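Thursday, October 5, 2023

Slept badly again, so I was up at 5 and had the whole sourdough mess cleaned off the stove before it got light. I'm giving up on the starter. I've said it before but this time I poured it down the sink (then ran hot water for ages because Carola told me it sets like glue in the pipes, and now I can't stop picturing it).

Choir was better than last week! Hortensia moved me down to the altos and I can breathe again. We're doing the Polish piece in November after all, and Lena Jakubowski is coaching us on the vowels, poor woman. Sixty of us all buzzing like hornets. 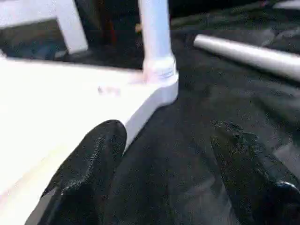 White post, gray cloth.

Then the bus home from Grullham, which took forever, and I got through most of my library book. The sister did it, I'm almost sure. I had my feet up on my bag the whole way and a boy across the aisle was eating an orange so slowly I wanted to grab it and peel it for him.

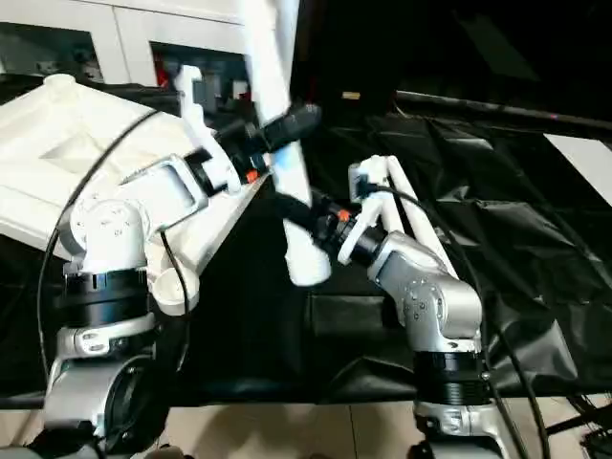
Anyway, by the time I got in, the boiler man had left a card. $276 just to look at it, and he can't come back until Tuesday! I called Damian to complain and he talked about his knee for an hour. I do love him, but that knee.

Soup for supper, the lentil one, too much cumin. Wearing two sweaters and the awful hat. I still need to write back to Aparecida about the weekend and find the other blanket, the green one, probably in the hall closet under all the coats.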